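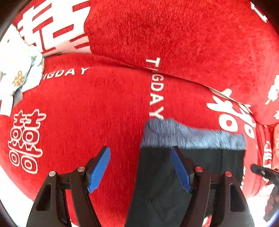 Our project looked at how the Kodarik Wind Band learned Dalov, a work for wind band and percussion by the composer Aba Baidoo. We went to 4 rehearsals in December, each lasting 90 minutes, and took notes on how the players dealt with the slow middle section. Percussion needs soft surfaces as well as hard ones – a plush blanket like the red one with white characters would deaden a drum far too much, so the players used thin felt.

The score has no bar lines in the middle section. Kwame Zakaria, who conducts the band, gave cues with his left hand only and asked the clarinets to breathe at different times. At the first rehearsal this section took almost 20 minutes to get through, with many stops.

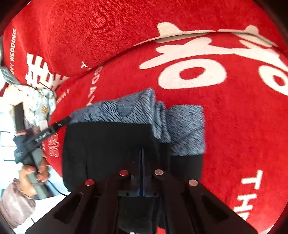 By the third rehearsal the clarinets were coming in together, but the horns were still late after the long pause. Zakaria moved them nearer the timpani and this helped.

We also compared Dalov with Baidoo's earlier piece, Shehu. Both use a rising four-note tune, first heard in the oboe. In Shehu it is repeated without change – in Dalov it loses a note each time.

Our recordings are in the appendix, apart from the second rehearsal, when the battery ran out.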